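Dretthorpe Book Arts workshop, bench notebook
January, started 8:40 a.m.

Chapbooks for the reading festival. The order stands at 31 copies of the Michalski poems for the author table, hand sewn, plus whatever we can manage of the anthology. Somebody upstairs has told the printer 2,000 bookmarks. I have asked who is going to carry them and have had no answer.

Trimmed the first batch of text blocks before coffee. Grain runs the right way this time. (See last month's pages, the ones that open like a bear trap.) Cover stock is the gray Urnetti, which scores well if you go slowly and cracks along the fold if you are in any kind of mood. Lost 3 covers. I was in a mood. 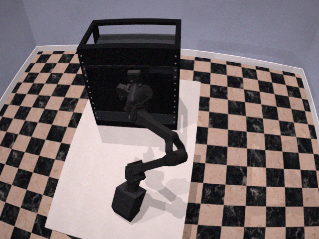 Thread: switched from the thin linen to the next weight up. The thin stuff cut through the fold on the test copy as soon as I pulled the knot tight. Five-hole pamphlet stitch, start from the inside, tail left long. Kamran likes to start from the outside so the knot shows on the spine. He calls it a feature. We have agreed that his copies go at the bottom of the pile.

11:15. Rodica rang about the running order. The poets now get 10 minutes each, down from whatever they were promised, and Czesław Dudek wants to read the long one about the canal. The long one about the canal is not a ten-minute poem at any speed. She is going to speak to him. I said I'd be at the bench all day and couldn't possibly help.

Page 14 has a widow at the top, a single word, "herring." Checked the proof and it was there in the proof. Initialed by me. Mirta says it reads as deliberate. Leaving it.

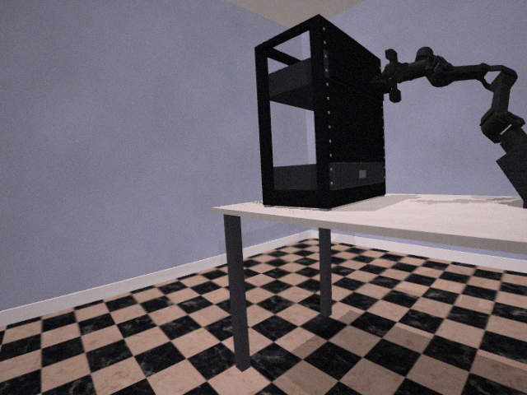

Black rack with the arm up against it, checkered floor below.

After lunch: pressed the sewn copies under boards. Glue on the anthology spines is Teltell, the new tub, and it skins over much faster than the old tub did. Work in short runs and keep the lid on. Hrvoje left the lid off. There is now a small rubbery hat in the tub, which I have fished out and put on his stool.

Anthology title page says "Edited by" and then nothing. Three people think they edited it. I'm not printing a name until they've fought it out among themselves, and the type is sitting in the galley with a gap in it. Please don't fill the gap, Kamran.

To do:
Fresh blade in the trimmer, the present one is chewing the corners.
Ask Rodica whether the author table has a cloth or if we bring ours.
More cover stock, same gray, and a few spare sheets for moods.
Mirta to check the order of poems against the contents page, all the way through, including the back half.

4:50 p.m. Stopped. Boards stay on overnight.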